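Chapter 6
Gathering Demonstrations

Terms in this chapter: demonstration, episode, operator, coverage, session sheet, discard rate, held-out room

A learning system can only work from the examples it is given. In Chapter 5 we treated those examples as a finished thing, a folder of recordings that arrived from somewhere and was fed to a training program. In this chapter we go back a step and look at how the folder gets filled. The work is slow, much of it is done on foot, and a large share of the faults that show up later in a trained model can be traced to choices made during it.

We will call one recorded attempt at a task an episode. An episode starts when the operator begins to move toward an object and ends when the object has been put down or the attempt has been given up. A demonstration is an episode that we have decided to keep. The two words are often used for the same thing in conversation, but the difference matters when we come to discard rates in Section 6.4.

6.1 Demonstrations without a robot

The oldest way to gather demonstrations is to steer a robot arm from a second set of controls and record what it does. The arm has to be where the task is. It must be bolted to something, powered, and calibrated, and the operator has to learn to work through it. For a task at a bench this is acceptable. For tasks in homes it limits the number of places a team can visit.

The other way, and the one used in the rest of this chapter, is to take the gripper off the arm and give it to a person. The operator holds the gripper by a handle, and a camera fixed to the tool records what lies in front of the fingers. The path of the tool through the room is worked out afterward from the recording. When the model is later run on an arm, the arm carries a gripper with fingers of the same shape and a camera mounted in the same position, so that the view during training and the view during use are as close as we can make them.

Our running case is the Tunirard collection, made by a small team at Vosside under Kamol Prasertsri. The aim was a model that could pick up small household objects and move them to a named place. The team began in March with 3 homes and a target of 1,000 demonstrations. They worked with pairs of hand-held grippers, one for each hand, because many tidying jobs call for one hand to steady something while the other moves it.

6.2 Choosing rooms

The Vosside team first practiced in their own office, on a clear table, and got clean recordings in a short time. The model trained on them did well on that table and badly elsewhere. This result is common. A table in an office has one height, one kind of light, and open space on all sides. Furnished rooms have narrow gaps, patterned surfaces, reflections, and soft things that give way when touched.

For the main collection they moved into the homes and left the furniture where it stood. In the bedrooms the operator worked beside the bed and in the strip of floor next to it, with the grippers held out in front of the body.
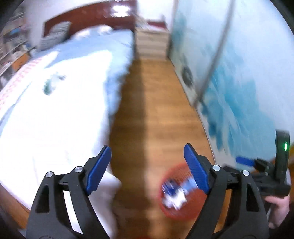
How many demonstrations does a single task need?

It depends on how much the task varies. For picking up one kind of object in one room, the Vosside team found that 70 demonstrations gave a usable model, and that adding more from the same room changed little. When the same number was split between different rooms, the model made more mistakes in each room but coped better in a room it had never seen.

The number of demonstrations is therefore a poor measure when it stands alone. We also want to know the coverage of the set, meaning the range of rooms, objects, starting positions, and lighting that it contains. Two sets of equal size can differ widely in coverage.

6.3 The session sheet

Each visit in the Tunirard collection was logged on a session sheet. The form was borrowed from an earlier project, Chuensuk, and shortened. It has these fields:

Home and room
Operator
Gripper pair number
Objects used
Surfaces used
Time of day and state of lights
First and last episode number
Remarks

The remarks field turned out to be the most useful and the least often filled in. Entries such as "left grip sticking after lunch" or "curtains opened halfway through" explained gaps in the data that could not be explained from the recordings alone. Prasertsri later made the field compulsory, and operators with nothing to report wrote "none."

Time of day deserves a short comment. The first home was visited only on Saturday mornings, when the owner was in. Every episode from that home had the same low light from the same side. The team did not notice until training had begun, and they had to arrange evening visits to fill in what was missing.

6.4 What to keep and what to discard

After each session the recordings were loaded into Rasterance, the review program the team used, and each episode was marked keep, discard, or second look. An episode was discarded if the path of the tool could not be recovered, if the fingers left the camera view, or if the operator stopped partway to talk. In the first month 165 episodes were discarded, most of them for the first reason. Quick turns of the wrist and long stretches close to a plain wall were the usual causes.

Failed attempts are a harder matter. An operator who misses an object, backs off, and tries again has recorded something a robot will also need to do. The team kept such episodes when the second try followed at once and ended with the object in place. They discarded those in which the object was dropped and left.

The rules were written down before review began and were changed once, after two reviewers were found to be marking the same kind of episode differently. All earlier sessions were then reviewed again under the new wording. Section 6.5 gives the rules in full and works through a set of borderline episodes.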